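Sunday, January 2, 2022

Hand-held gripper, Merna cell. Left finger was sticking again at the end of the stroke, same as in December. Took the finger off, cleaned the rail, put it back with one drop of oil. Ran 20 open/close cycles by hand, no sticking. Pad screws were loose, so all 3 got thread lock. Wrote the new zero offset, 451, on the log sheet.
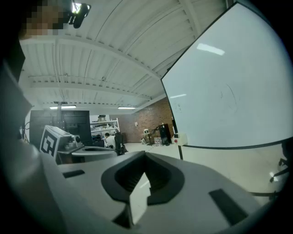

Still to do: order spare pads from Hunda and check the cable clip after the next 900 cycles. Don't oil the rail again before then.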